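Felt food, real grip: an evening with the Natby robot club
30/11/2019

Divya Kulkarni is already talking when I get in the door. She has a roll of tape around her wrist like a bracelet and a student at each elbow, both asking about the same cable. "Sit anywhere, not there," she says.

She has run the student robot club in Natby since September of last year. Before that she taught physics, still does, mornings. The club gets the room after school and keeps it until the building closes. This year's project is a kitchen helper, an arm that takes things off a shelf and sets them down where you ask. The students call it Markine. I asked why and got three different answers so I'm leaving that alone.

Why a kitchen? "Because they all have one," Kulkarni says. "I tried a warehouse theme the first year. Boxes. Everyone was bored by the second week, me too. With a kitchen they argue. Where does the ketchup go, how do you hold a bottle, what if it's slippery. They have opinions about it."

So, play food. Felt and plastic mostly, bought cheap or brought from home. Kulkarni likes felt for beginners. It gives a little when you squeeze, she says, and if it hits the floor you pick it up and go again. The downside is that it gives a little when you squeeze.

"A hard block, the fingers stop when they touch it. Felt, they keep going. So how do you know you've got it? That question ate most of our fall."

The first answer was to close all the way every time. Bad idea — the motors got hot and one of the fingers cracked. The second was to stop at a set width, which worked for one object and nothing else. What they do now is watch the motor current and look through a small camera mounted down by the fingers, and let one check the other. Kulkarni wants it written down that the students came up with that part, not her. 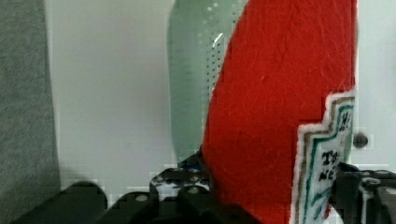
The gripper closing on a red felt bottle, with a pale green plastic one standing behind it.

The camera took some getting used to, she says. From down there everything is too big. "You think you'll see the whole bottle. You see red. That's it, red, and a corner of the label. The kids kept wanting to move it back and I said okay, try it, and then they couldn't see the fingers. So it came forward again."

Two objects close together is the hard one. The arm has to go for the front one and leave the other standing. They keep a log of every try, all of them, even the silly ones. It stood at 1421 on the day I visited. How many went well? She laughs and goes to look for the notebook, comes back without it. "Fewer than I'd like. More than in September."

The best single run was 40 grabs in a row without a drop. Somebody bumped the table on the next one. There was shouting.

Money is tight, as you'd expect. The whole season runs on 340 dollars plus whatever a local parts shop, Dehghan, sets aside for them. Mostly that's screws and the odd servo. Kulkarni prints the finger pads herself at home and says her kitchen smells of it.

I ask about the competition. It's the Ukitz meet, in the spring, and each team gets 30 minutes at the table. Set up, run, clear off. She thinks setup will be their weak spot. "We are slow. We're careful and slow. We practiced it last week and somebody had packed the power supply under everything, so that was most of our time gone right there."

Do they want to win? "They do. I'd like them to not cry." A pause. "No, I'd like to win too."

She's blunt about what a club like this can do. Some students come for the coding, some for the screwdrivers, some becuase a friend is here and the room is warm. All fine with her. She doesn't split them into jobs until late in the season. Everybody codes badly for a while, everybody strips a screw.

Next up is lighting. The camera does well in the afternoon and gets worse once it's dark out, and they dont know yet what the hall at the meet looks like. One student has written to ask. No reply so far.

Then the cable question comes back around, louder, and Kulkarni is up again and peeling tape off her wrist.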